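Folding in Company: The Stustport Linen Course

Last updated: September

Print this page | E-mail this page

The Stustport Household Institute has taught the care of bedding and small linen to 174 residents since its short course was revised. Instruction is given at a bed, made up with a plain beige sheet, and each person works with one or two cloths at a time. Chiamaka Okoro, who directs the course, holds that a broad, soft surface shows a learner every crease.
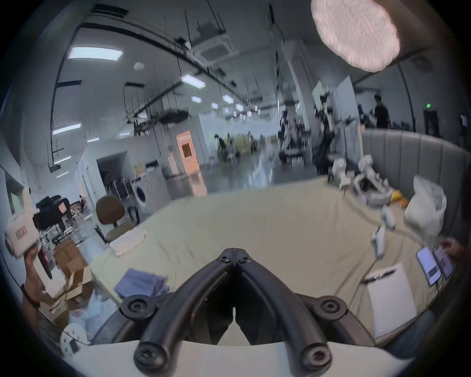

Must a cloth be ironed before it is folded?

Ironing is seldom needed for everyday cloths. Smoothing by hand from the centre outwards is enough for most cotton, provided the corners are brought together squarely.

The syllabus begins with clearing. Phones, notebooks and plastic bags gather on any bed in daytime use, and learners are asked to move them to one side before a cloth is opened. Ms Okoro regards this as the part most often neglected at home — and the part that saves the most time.
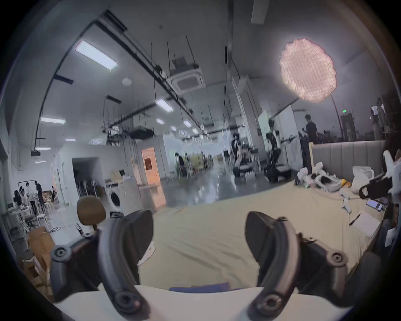

Once the surface is clear, the sheet is drawn towards the foot of the bed and smoothed with the flat of the hand. Hazel Van Dusen, the senior instructor, recommends working from the headboard down. A fitted sheet that has ridden up should be released at two corners and set again.

Small cloths follow. The learner opens the fabric fully, finds the hem and folds it in half twice. Towels are folded in thirds, with any decorative edge kept to the outside, and set down at a far corner of the bed until the rest of the work is done. 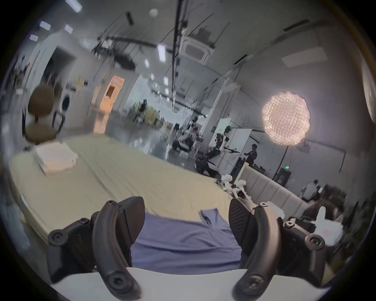
Places and Enrolment

The autumn course will be offered in Stustport and Garkirbridge, with 242 places between the two towns. Sessions are held on Sunday afternoons. Enquiries should be addressed to Uchenna Shehu at the Garkirbridge office.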